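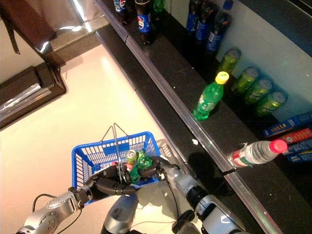
The second phase of the shopping assistant build began in January at the Starnesano shared workshop, and the following is a record of the work carried out on the hands, the head camera mount and the basket routine. Readers who wish to follow the earlier phase, which dealt with the shoulder brackets and the power supply, will find it under the same category.

The principal difficulty remains the basket. A plastic shopping basket with thin wire handles is an awkward object for jointed fingers. The handles fold and swing, and the wire is narrow enough to slip into the gap between the finger pads. The first set of pads was cut from sheet rubber and glued on. These were withdrawn after 2 evenings and replaced with molded pads, cast in a printed form and fixed with small screws at each fingertip. The present arrangement is for the left hand to curl around the wire while the right hand reaches across the rim.

Holding the basket in front of the body has one drawback. The head camera looks down past both arms, and whatever the hands cover is lost to it. A can behind the left hand may be visible at one moment and hidden at the next. The item tracker was originally written to drop anything it could not see, and it therefore reported goods as missing while they lay in the basket. It has been revised to keep an item on its list until the basket is set down and the hands are clear.

The camera mount itself was rebuilt. The original bracket, printed in two halves, flexed whenever the arms moved. The new one is cut from flat aluminum and tilts forward by means of a single bolt. Gitau Chege kindly made his drill press available for this part of the work and suggested the slotted hole, which allows the angle to be adjusted without removing the head cover.

Cable routing is not yet satisfactory. The cable along the left forearm needs slack near the wrist in order for the hand to turn, and that slack stands up in a loop. A spring clip from Rullon was tested and found to be too stiff. A fabric sleeve is on order.

For the drinks shelf, 338 practice grasps have been logged to date. Upright bottles are handled well. Cans on their sides present only a round end to the camera, and the software, built on the Skorik vision package, often reads a row of them as one object. Glossy floors and metal price rails also produce reflections that the depth sensor treats as solid. A filter has reduced this, although it has added nearly 70 milliseconds to each reading – an acceptable cost at the speeds in use.

Expenditure on the project now stands at 2,000 dollars, excluding tools already owned. The largest single item was the pair of wrist modules, purchased secondhand from Kazmi.

Work on the right wrist will continue next month. The drawings for the camera bracket and the mold for the finger pads will be posted once the dimensions have been checked against the finished parts. Requests for the older bracket files should be sent through the contact page.

Filed under: Robotics, Workshop Builds

Contact | Copyright, all rights reserved | Back to top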